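Guest Room Tips: Keeping a Bedside Table and Phone in Order

Posted 25/06/2024 in Bedrooms

A lot of guest rooms still have a corded phone by the bed, and ours at Sindetti is no exception. Cell service is poor on our side of the hill and a wired phone is easy for older guests to use. The trouble is that the phone, its cord, the wall plugs and the table all collect dust and get pushed out of place. This is the routine we use in 4 rooms.

Clearing the table

Take everything off except the phone. Tissues, water glass and reading glasses go on the bed or a chair for now. If the table has a raised rim, the dust sits right against it, so go along the inside edge with a dry paintbrush before you wipe. Use the same brush on any groove in the top. A wet cloth only pushes the dirt down into it.

Wipe a wood top with a cloth wrung out well, going with the grain, and dry it right away. Don't spray cleaner on the table with the phone sitting there.

The phone

Unplug the line first so you don't dial anyone. Lift the handset off and hold it in one hand while you wipe it with the other. Do the earpiece, then the mouthpiece, then the grip. A cloth just damp with rubbing alcohol is enough. Keep it away from printed labels, which smear.

For the keypad, use a cotton swab between the rows. The cradle needs a swab too, mostly in the corners. Speaker slots should be brushed dry. 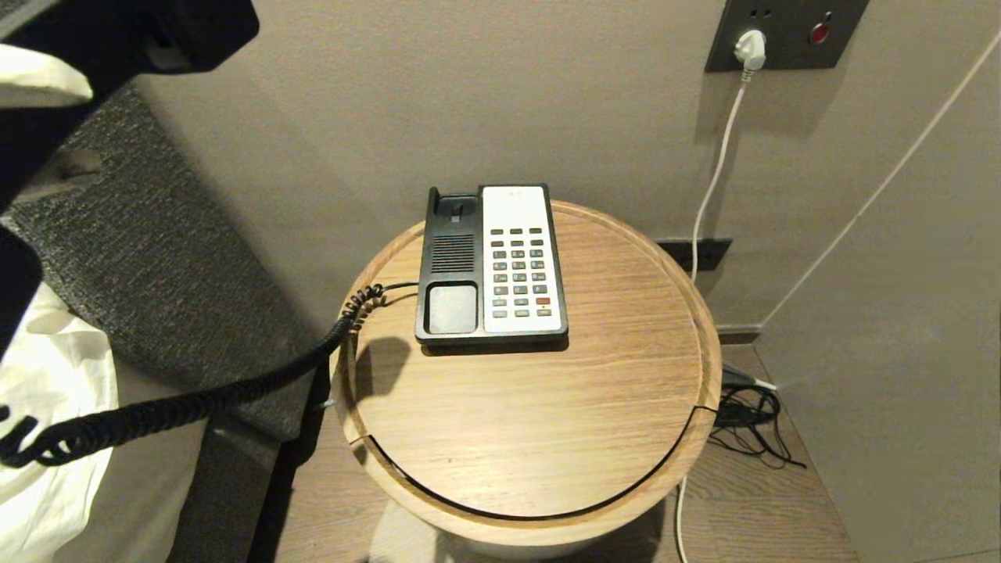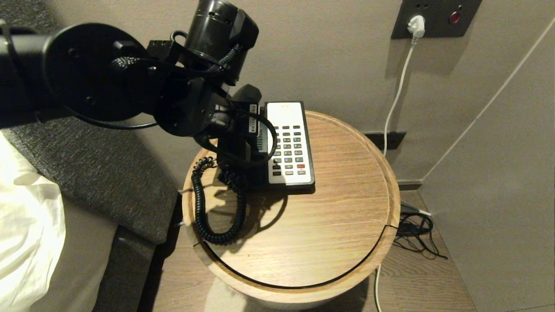

Corded phone with a keypad and one red key, on a round wooden bedside table.

Coiled cords

A coiled cord picks up lint and twists a little more each time the phone is used. To untwist it, unclip it from the handset, let the free end hang, and wait for it to stop turning. Then run a damp cloth down it from top to bottom. A badly stretched cord won't recover, and a new one is cheap. I paid 187 cents for the last one in a clearance bin.

Put the phone toward the back of the table so there is space in front for a glass and a book. Cord that hangs over the side toward the bed gets caught in the covers when you change the sheets. Pull it up onto the top before you start.

Wires behind the table

Move the table out once a month and vacuum behind it. Run white cables straight down the wall and hold them with small clips. Leave enough slack to move the table without pulling on a plug. Wall plates get a dry cloth only.

Next page: washing upholstered headboards (updated every August)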